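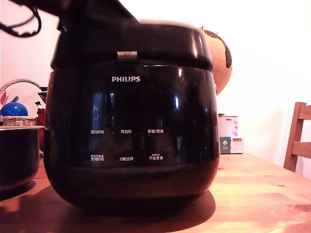

A Philips rice cooker with its control labels in Chinese.

Rutilio Valdovinos drafts commercial leases at Alvarado Flanov in Gundmont. Most of his work concerns assignment clauses, which set out when a tenant may hand its lease to someone else.

"The usual dispute is over consent," he said. "The lease says the landlord's consent is required and then stops. It gives no standard and no deadline."

His own form allows the landlord 22 business days to respond to a written request. Silence after that counts as approval. A second provision covers the sale of stock in the tenant company, which many older leases in Drovville leave out.

"If 100 percent of the shares change hands, the tenant on paper is the same," Valdovinos said. "Whether that is an assignment depends on the definition section. Read it first."

He also asks that any guaranty state whether it survives a transfer. In one lease he reviewed in June, the answer was in a footnote to Exhibit 2.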